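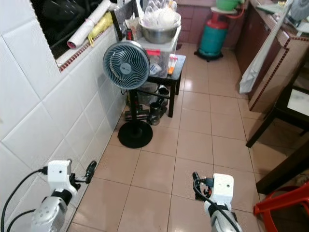

*Notebook, kitchen rig – Zihan Xiao – Jun 18, 2020*

Target for this kitchen is 87 good episodes. We stand at 51, and I threw out 8 after lunch for reasons that were all my own fault (pressed record, then remembered the wrist cameras).

Notes on the room before I forget. The tiles shine, floor and walls both, and the depth estimate treats every reflection as a hole. Nareo copes better than Nirnero did in May, but it still hesitates before the floor as if it were a pond. Wheeled the base in slowly and kept the arms low. The standing fan stays where it is. I considered moving it and then remembered the whole point is homes as they come, fans included.

Do not bump the gas cylinder. I have written this on my hand.

Task list is table-setting: plate, bowl, mug, fork, spoon, on the white folding table. The plate is the hard one. It's steel, it's round, and the only way to get a finger under the rim is to come down almost flat and slide. 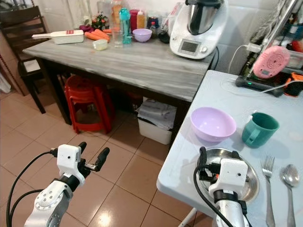 My left arm keeps wandering off while I concentrate on the right, so half the plate episodes have an idle gripper hovering over the floor like a bored relative. Left them in. If the policy learns to hover, we'll know who taught it.

Fork and spoon: same trouble with shine, smaller target. Closing slowly helps. The plastic mug is a delight by comparison, grab the handle and go.

Labels: please stop writing "dish" for everything. Stunlow has 1,262 clips tagged "dish" and I'm the one who gets to open them. Plate is plate, bowl is bowl.

Still to do:

- redo the spoon set with the wrist cameras on
- carrots to the pale yellow bowl, both arms
- ask Altıntaş for the longer gripper cable, the current one drags across whatever I've just put down
- reset the table between takes, properly, different spots each time

Battery at lunch was fine. Mine was not.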